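Kostside Desk Rental: Questions We Get

14 comments 3 shares

Can I leave my things at the desk overnight?
Yes, if they fit in a drawer. The drawers at our Gillport office don't lock, so use your judgment with laptops and good chocolate.

How long is the minimum rental?
Three months. We tried one month and spent most of it printing door cards.

What does the $50 deposit cover?
Coffee rings, mostly. You get it back when you leave, minus the rings.
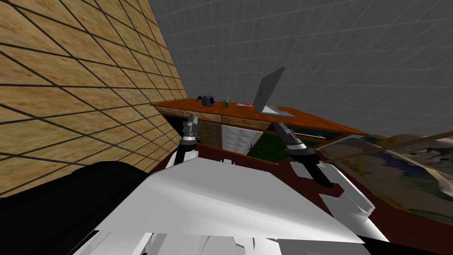
Can I bring my own chair?
Please do. Ours came with the lease and have opinions about your lower back.

Is there a phone room?
There are two. One is a closet, and we priced it that way. Calls are capped at 50 minutes when someone is waiting, and someone is always waiting.

May I bring my dog?
One dog, quiet, by arrangement. Loud dogs may apply for a desk at Bettencourt, across the street.

How do I cancel?
Email the front desk 4 weeks ahead. Telling the person next to you doesn't count, however sympathetic they look.

Share 3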